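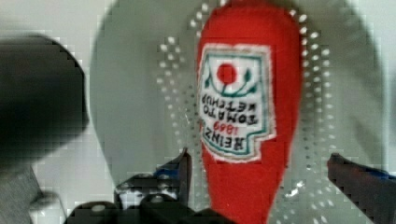 Castenia Kitchen is a set of tabletop manipulation episodes for studying how well a policy picks one named object out of a mixed table. Each episode has a short text instruction, synced video from fixed and wrist views, joint states and gripper commands. Most targets are toys and light kitchen items. The plush ketchup bottle is one of the harder ones — it is soft, wider at one end than the other, and the lettering on its label can be upside down in the wrist view, so label orientation should not be used as a cue for grasp direction.

Contents
200 episodes, 34 of them held out for testing
4 instruction templates
8 target objects

Table layout
Objects are placed by hand before each episode. Layouts mix toy food with cookware, so small targets may lie close to large ones.
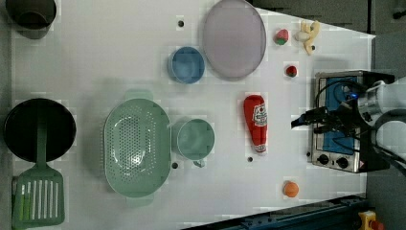
Overhead view, with the toaster oven near the right side of the table.

The wrist stream is stored at a lower bitrate than the fixed views. Expect block artifacts along object edges. We trained on it as is. 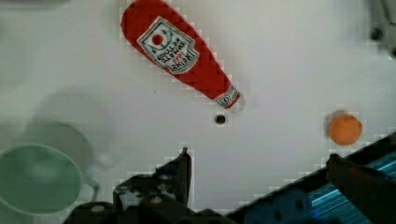 Method
The baseline encodes each view separately and joins the features before the action head. In the second variant, wrist features are dropped at random during training. This helped on held-out layouts when the arm hid the target from the fixed views.
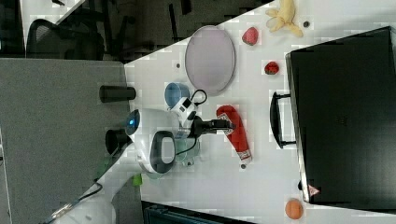 It did not help with round targets. The orange was often approached from the correct side and then missed, in both variants. Naveed Siddiqui is relabeling those episodes with contact times.

Known issues
Calibration for the side view changed in January. Use the newer file.
The word "bowl" in instructions may refer to more than one item.

Maintainers: Areeba Pirzada, Marleny Puma
Last updated: Apr 8, 2023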